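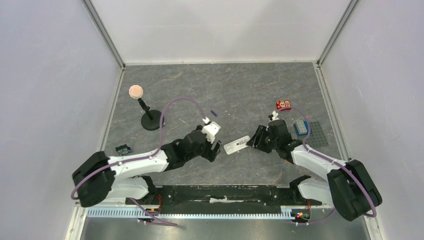

*The Potden Robotics Club's entry, both arms, with the card between them.*

The rules of the Grolen Cup ran to 30 pages, and Danica Zeman was the only member of the club who had read past page six. This made her captain.

"It says the arms have to cooperate," she said.

"They are cooperating," said Juraj. "They're both ignoring the card."

He had written the code for the left arm. Wolfram had written the code for the right. The two boys had not spoken since December, over a matter of indentation, and the arms had picked up on it. Left would offer. Right would consider the offer. Then each would back off a little, like in-laws reaching for the same check.

Ms. Dagdag, the club's adviser, taught chemistry and had been told the position was mostly snacks. She looked up from her grading.

"Could one of them just say please?"

"There's no please in the protocol," said Wolfram.

"There could be," said Danica, and opened her laptop.

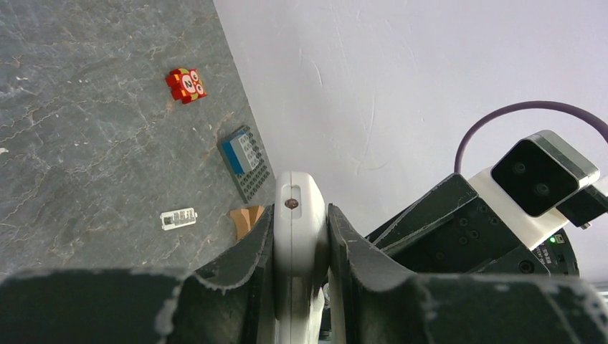 It took her most of the evening. Please was a single byte, sent from Left to Right before any handoff, and Right was not allowed to close its gripper until it had sent one back. Wolfram said it would cost them 333 milliseconds a turn. Juraj said it was the stupidest thing he'd ever seen in a repository, and then, very quietly, fixed a typo in it.

"Who's going to test it?" Danica asked.

The test needed two people, one at each keyboard, counting down together out loud. The boys looked at Ms. Dagdag. Ms. Dagdag had found something fascinating in a lab report on salt.

"Three," said Wolfram, to the wall.

"Is that three and then go," said Juraj, "or go on three?"

Danica turned to page seven of the rules and pretended to read it.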